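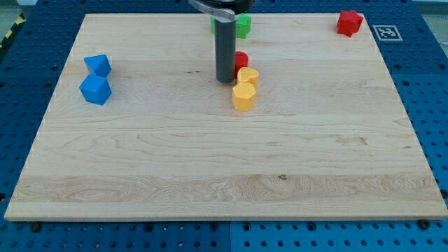

August — Halonen product notes
By the Prorkari workshop desk

Slide 4. Board stock. Pale wood, finished flat, 425 mm on the short side. Grain runs the long way. Small knots are accepted if they are tight; open ones go back to Nundetov.

Slide 5. Blocks. Heart, cylinder, pointed shape. Yellow, red, green — one color per shape, so a missing piece is easy to name on the phone. Pause for the paint question.

Slide 6. Wear. Edges go first, points before curves. We recoat at some 500 uses. Skip the Fondex chart if we are past 15 minutes.

Slide 7. Storage. Board flat, never on edge. Blocks in the tray. Hand out the price sheet.

Contact Prorkari | Back to top
This site uses cookies. Accept / Settings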